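Home | Facilities | Purchasing | Forms | Contact

PRE-PURCHASE INSPECTION CHECKLIST, WITH COMMENTS
Manipulation stations and hand-held grippers, second room
Filled in by: Lefteris Tsoukalas
Date: Friday, April 19, 2019
Status key: OK / FIX / BUY / ASK / NO

The form has a box for comments and I have used it. Anyone who wants only the letters can read down the first line of each item and be at lunch in two minutes. The request under review is for new stations, replacement grippers, and whatever it takes to make the room pass. The budget window closes in July. It closed last July too, and we were all very surprised.

SECTION A. FLOOR AND WALKWAYS

A1. Floor mats lie flat, no curled edges.
Status: OK
The mats are the one purchase everyone is happy with. We bought them on a Thursday afternoon out of leftover money and with no meeting at all. Please draw no lesson from this.

A2. No loose cables across walking routes.
Status: FIX
Cables on the floor were marked FIX on the last form and on the form before that. The remedy then was "tidy up," which cost nothing and lasted accordingly. I am asking for under-desk trays and floor covers this time, as a line in the budget with a price next to it. See G2.

A3. Stand feet clear of the path to the door.
Status: FIX
Tape the outline of every stand on the mat before ordering another. Two of the proposed station layouts look generous on the drawing and leave a gap I had to go through sideways. The drawing does not show stand feet. Leltard's layout does, so I used Leltard's for the rest of this section, even though we may not buy anything from them.

A4. Width of route to exit with all stations occupied and chairs out.
Status: ASK
Measured with chairs in, it passes. Chairs are never in. Needs measuring again with people sitting down and behaving normally.

SECTION B. TABLES AND FURNITURE

B1. Table does not rock under load.
Status: OK, one exception
Station 5 rocks. There is a folded card under one leg, and the card has been there long enough to appear on the asset list if anyone were to walk around with a label printer. Adjustable feet, please.

B2. Corners and edges safe for forearms.
Status: OK
Rounded corners should be written into the spec for any new tables. The square-cornered ones Narkitz offers are cheaper, and people will lean on them for a whole shift.

B3. Cable opening in tabletop, and used.
Status: FIX
It is possible to pay extra for a table with a hole in it and then run every cable over the side. New stations should come with the cable route drawn on the order. Whoever assembles them should be handed the drawing.

B4. Clamps and brackets tight, no sharp thread ends facing the operator.
Status: OK
Two were finger tight and are now tight. End caps to be added to the consumables order. They cost almost nothing, and that is why they have been left off four orders in a row.

B5. Surface suitable for repeated gripping and dropping.
Status: OK
No complaints. Do not buy the glass-topped version. I know it looks good in the brochure.

SECTION C. GRIPPERS, HAND-HELD

C1. Bodies free of cracks, screws present.
Status: OK, with one missing screw
Replaced from the jar. The jar is our spare parts program and I would like it to become a shelf.

C2. Finger plates secure, no splits at the mounting holes.
Status: BUY
The plates are the part that wears, and the quote from Zevden treats them as if they will outlive us. Spare plates are listed there under "optional accessories," between a carry case and a training poster. Move them to the main order. Decline the poster.

C3. Left and right units labeled.
Status: FIX
Labels have rubbed off. Colored tape is fine. An engraving service was proposed and I have answered that separately.

C4. Weight acceptable for a full session.
Status: ASK
The data sheet gives the weight without the cable. Nobody here works without the cable. Ask both suppliers for the figure as used, and ask an operator to hold the demo unit through one ordinary session before we sign. A salesman holding it up for the length of a handshake is a different test.

C5. Cable strain relief intact at the gripper end.
Status: FIX
One sleeve is pulling back. Unit tagged and taken out of use. Spare cables should be bought with the grippers, on the same order, from the same firm. We tried buying them later and learned that the connector had been "improved."

C6. Cables long enough for full reach without pulling, short enough not to drag.
Status: ASK
These two wishes do not get along. Giannakopoulos suggested an overhead arm to carry the cable, priced per station. Worth trying on one station before buying a row of them.

SECTION D. TEST OBJECTS AND CONTAINERS

D1. Soft objects clean and in one piece.
Status: OK
Soft vegetables go on the consumables budget. There was a long exchange of email last year on whether an imitation vegetable is equipment. It is a consumable. It is not a catering expense, and the finance office is asked to stop sending it back.

D2. Baskets and bins free of loose ends and splinters.
Status: OK
Buy in twos of the same model. When a basket gets discontinued, we spend more in hours arguing about the replacement than the basket ever cost.

D3. Containers sit fully on the table.
Status: FIX
A basket that hangs over the edge gets hit by the next elbow. Mark its place with tape. No purchase needed, and I wanted at least one item on this form to say so.

D4. Storage for objects not in use.
Status: BUY
One closed cabinet. The current storage is a cardboard box with KEEP written on it, and under that, in other handwriting, WHY.

SECTION E. LIGHT AND COMFORT

E1. Work surface evenly lit, no glare in the operator's eyes.
Status: OK
Good over the tables.

E2. Rest of room lit well enough to walk through.
Status: FIX
The tables got the lamps and the corners got what was left. If we are paying an electrician to add outlets (F1), have him do the corner lights on the same visit. Two visits means two call-out fees, and I have seen us do it.

E3. Seat height adjustable for each operator.
Status: OK
Chairs are fine. One has opinions about staying up. Tagged.

SECTION F. POWER AND EMERGENCY

F1. No power strip plugged into another power strip.
Status: NO
Found one. Removed it, then found what it had been feeding. No new station should be plugged in until the outlets are in, and so the electrician comes ahead of the equipment in the plan. At present the plan has him three weeks after.

F2. Stop switch within reach at every powered arm.
Status: OK
Tested each one. All good. For the quote comparison: Zevden includes the switch, Leltard lists it separately. Their prices are much closer than page one suggests.

F3. First aid kit stocked.
Status: FIX
Out of small bandages and fully stocked with eye patches.

F4. Fire extinguisher in date and not used as a coat hook.
Status: In date

SECTION G. BUDGET NOTES THAT THE FORM HAS NO BOX FOR

G1. Order of spending.
Outlets and lights first, cable management second, spare plates and cables third, new stations fourth. I know the stations are the part that people want to see in the hallway newsletter. A station bought before the outlets will be stored in the hallway itself, so perhaps both can be arranged.

G2. Cable trays and floor covers.
Quoted at 246 per station, fitted. The request came back with the question of whether we could do it with zip ties. We have been doing it with zip ties.

G3. Contingency.
Please hold 500 for things we break while installing things. It was spent last time as well, only under other names.

G4. Delivery.
Narkitz says 13 weeks for tables. Count back from when the room is needed, and then count back again for the signature, which takes longer than the tables. The delivery entrance is also too narrow for a fully assembled table. Order flat. I have a scar and a receipt.

G5. Service contracts.
Read the part on wear parts. One of the two contracts covers everything except what moves, what touches anything, and what is plugged in. I would rather put that money into spare plates.

G6. Demo units.
Take the longer demo if offered, and have the same operator try both makes on the same object. Write the notes down that day. Last year's comparison survives as one sentence on a sticky note, "second one better," with no record of which came second.

RESULT: Room may stay in use. One gripper out of service (C5), one chair tagged (E3), no added load on the outlets until F1 is closed.

Next check when the electrician has been, or at the start of July, whichever actually happens.

Signed, L. Tsoukalas

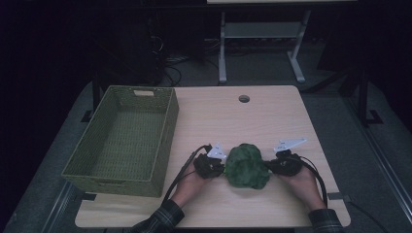
Should spare finger plates go on the same order as the grippers?
Put them on the same order, in the main list and with the spare cables, so the parts match and nothing has to wait for a second signature.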